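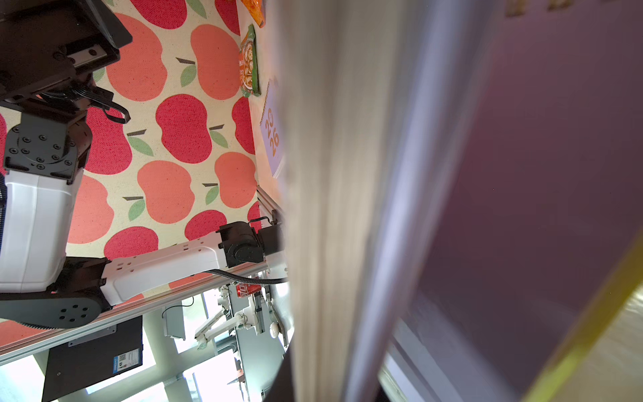
A woman at the farmers market in Enham tried to sell me a tub of green powder on Friday, and I've been arguing with her in my head ever since. One scoop, she said, was the same as a whole day's fruit and vegetables. The same how? She didn't know, but it said so on the tub. I grew up on "an apple a day," and so did everyone else, to the point where we have a rug covered in apples, red ones and pink ones with little green leaves, and no guest has ever asked what it's supposed to mean. It's a rhyme. It doesn't need to be true to go on a rug. A tub with a price sticker on it ought to be held to something a bit higher.

The powder is called Ustine and it costs $35. I didn't buy it from her, but I did take the leaflet, and then my sister bought a tub online the same week and brought it over so I could complain about it properly. It tastes like a lawn with vanilla on it. You can get it down if you mix it with orange juice, though at that point you're drinking orange juice.

What bothers me is the leaflet. There are 32 ingredients in the stuff and they're listed in big friendly type, spinach and kale and beet and a couple of mushrooms I had to look up. Then in small type you get the amounts, except you don't. You get one number for the whole "blend" and you can guess how it's divided. Could be a decent pinch of everything. Could be mostly the cheapest thing on the list and a dusting of the rest. If I handed in a recipe like that at the church supper they'd think I was hiding something, and I would be!

Vitamin C does get its own line, at 500 milligrams a scoop. Fine, that's a real number. It's also a good deal more than I've ever been told I need, and I can get it in plain tablets at De Graaf, the drugstore on the corner, for a few dollars. I asked the pharmacist there what happens to the extra and she said most of it goes down the toilet. She wasn't being rude about it. She sells the fancy powders too, on the shelf behind the sunscreen.

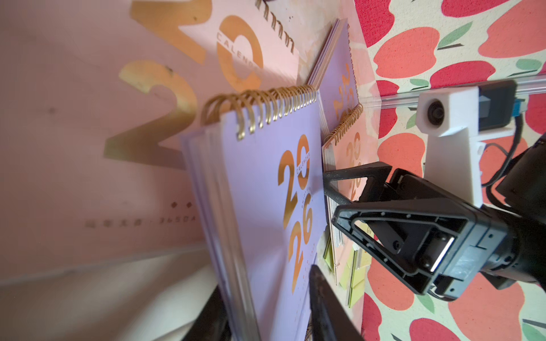 I don't want to pretend I've never fallen for this kind of thing. Two winters ago I was taking a capsule made by Wedon that was meant to give me "steady energy," and I swore by it for a good six weeks. I told people at work. I told the dentist. Then we went to my cousin's and I left the bottle at home, and I felt exactly as steady without it, and I'd been sleeping better the whole time anyway with the new windows keeping the road noise out. So was it the capsules or the windows? I'd have bet real money on the capsules. That's what makes me suspicious of any review that starts with "I don't know how it works but I feel amazing." You changed one thing you noticed and probably four you didn't.

The reviews on the Ustine website are nearly all like that, by the way. More than 200 of them and I read far too many, with a cup of coffee, when I should have been doing the dishes. People's nails grew. People's knees stopped hurting. One man's dog had more energy, and I'm still not clear whether the dog was getting the powder. I looked for someone who'd tried it, shrugged, and gone back to eating carrots, and I couldn't find that person. I find it hard to believe they don't exist. More likely they just never went back to the website.

My sister says I'm being mean about it, and that if a scoop in the morning makes her think about what she eats for the rest of the day, then it's done some good. I'll give her half of that. But a bag of frozen spinach in the freezer makes me think about what I eat too, and I can see how much spinach is in it.

I put a shorter version of all this in the neighborhood newsletter back in June, before the market lady, when it was only the Wedon business I was sore about.

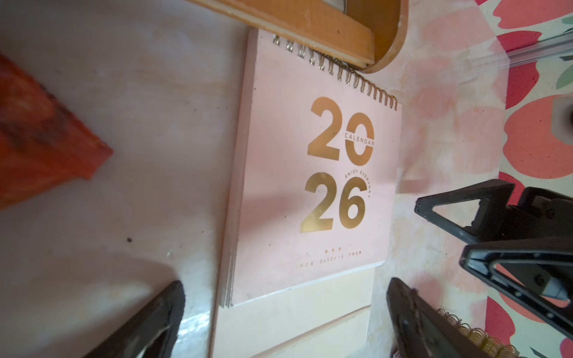 Stijn De Haan wrote back that I was being too easy on the fresh stuff. His point was that a supermarket apple may have been in cold storage for months before anyone bites it, and that I was happy to ask hard questions of a capsule while giving the produce aisle a free pass. He wanted to know if I'd ever seen a label telling me how old my lettuce was.

I haven't, and it's a fair question. I don't know how much a stored apple loses and I'm not going to make up an answer here. What I'd say back is that an apple never promised me steady energy. It's food, it fills you up, it was cheap, and if it's a little less wonderful than it was in the fall then I'm out very little. He and I have gone a few rounds on this by email now – he's as stubborn as I am – and we agree on one thing at least, that we'd both like the amounts printed next to the names.

I did write to Ustine and ask for them. I got a reply the next morning thanking me for my interest in wellness and offering me a discount on my second tub. I've written again, and if they send me the numbers I'll put them up here, whatever they say. Meanwhile the rest of my sister's tub is on top of my fridge, if anyone local wants to try it. Bring your own orange juice.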